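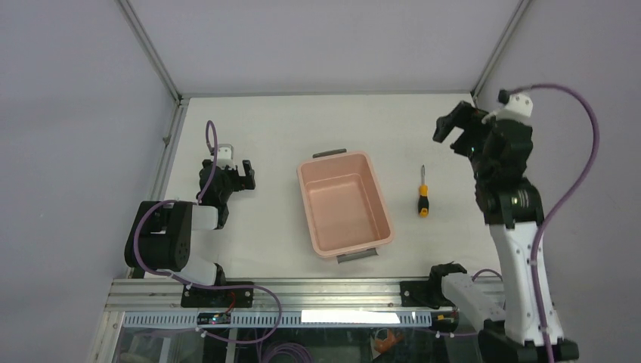 Chapter 7
Containers and Hand Tools on the Work Surface

7.1 Scope of the chapter

Chapter 6 dealt with fixed storage: shelving, drawers and wall racks. The present chapter deals with storage that moves. A rectangular plastic basin and a small screwdriver on a white tabletop are enough to introduce the main terms, and both objects return in the exercises at the end of Section 7.4.

A container is called open if its contents can be reached from above without removing a lid or flap. A basin with slightly sloped sides and a flat bottom is an open container in this sense. The slope of the sides is called the draft. Draft allows identical basins to be nested when empty, but it reduces the usable floor area compared with the area at the rim. Students often measure the rim and report the result as capacity. Capacity must be calculated from both the floor and the rim, as shown in Section 7.3.

7.2 Placement and orientation

The long axis of a rectangular container may run from side to side or from back to front. The second arrangement takes up less of the table's width and leaves more clear surface on either side. It also places the far end of the container at a greater distance from a person standing at the front edge. In the Skusdale workshop survey, which covered 208 benches, 123 had at least one open container placed with its long axis from back to front.

A tool is said to be staged when it lies on the surface outside its container, and stowed when it lies inside. The distinction concerns position only. A staged screwdriver may be waiting for use or waiting to be put away - the two cases are treated separately in Section 7.5.

Small tools present a particular difficulty in large basins. A screwdriver placed alone on a flat bottom is free to roll or slide when the basin is carried. Hajar Shawky's method, described in Section 7.6, uses a folded cloth as a liner and limits each basin to one class of tool.

7.3 Measuring an open container

Measure the inside length and width at the floor, then at the rim. Measure the depth vertically, not along the sloped side. Record all values in millimeters. For a basin with a depth of 188 mm, readings should be repeated at each corner and the lowest value used.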